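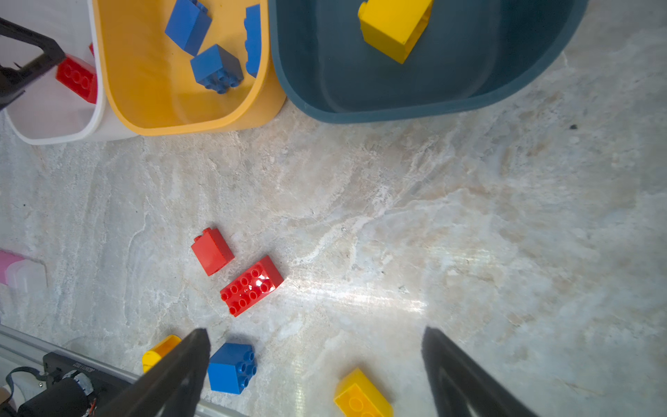 The last broadcast of the Narkance Puppet Hour went out on a Thursday in May, at four o'clock, the same as all the others, and by half past three there were people standing in the parking lot of the Lidberg station in their good coats, though it was far too warm for coats.

I had worked the sound board on that show for twenty-nine years. I never meant to. I had come in to fix a hum in the studio speakers, and the woman who ran the program asked whether I would mind staying until the end of the hour in case it came back, and I suppose in a way I was still waiting to see if it would.

She was the voice of the goose. She was also the voice of the mail carrier, the two moles, and the moon, but it was the goose that people wrote to. They sent her birthday cards with feathers glued on them. They sent her report cards. One boy from up past Bromulgate wrote every week for most of a winter to ask whether geese were afraid of the dark, and every week she answered him on the air, a little differently each time, until he wrote to say he was all right now and thank you, and he had moved on to whales.

We were never a big program. We had the one camera that worked and the one that worked if you leaned on it, and our sponsor was the Karunaratne bakery on the corner, which paid us partly in money and partly in raisin buns. I have eaten a great many raisin buns. I'd eat one now.

That afternoon the station manager came down and shook everybody's hand, and then went back upstairs rather quickly. The goose sat on her stand under the light. She had been mended so often that her neck was more thread than cloth, and one of her eyes was a coat button, brown where the other was black — you couldn't see it at home, but the children who came to the studio always noticed, and she would tell them it was so the goose could look at two things at once.

"What are you going to say at the end?" I asked.

"Oh, what I always say," she said, and fussed with the goose's collar.

What she always said was, "Mind the step, and come back soon." It had started because there was a bad step going out of the studio, and an usher kept forgetting to warn the visitors. They fixed the step after six years. She went on saying it anyway, and all over the county there were grown people who said it to each other at front doors without ever having known about the step at all.

The hour went the way hours do. The moles argued about soup. The mail carrier lost a parcel and found it in his own hat. I kept my hand on the slider and watched the clock over the door, which ran three minutes fast and always had, so that every one of us had long ago learned to take three away without thinking.

Then it was time, and she brought the goose up close to the camera, and the goose looked out at everybody with both of her eyes, and there was a pause. It was longer than anything we would ordinarily have allowed. I could hear her breathing behind the curtain, and under that — I swear this is true — I could hear a hum, very low, in the studio speakers.

"Mind the step," said the goose.

And she waited, and from out in the parking lot, through the wall, where they must have had a car radio or somebody's little television going, we heard them say the rest of it.

I let it run until the hum was the only thing left, and then I brought the slider down. She came out from behind the curtain with the goose still on her arm and asked if there were any buns. There was one. We cut it in half with a screwdriver from my kit and ate it sitting on the edge of the stage, and after a while she tipped her head toward the speakers and said, "You'll have to see about that."

I told her I'd stay until it stopped.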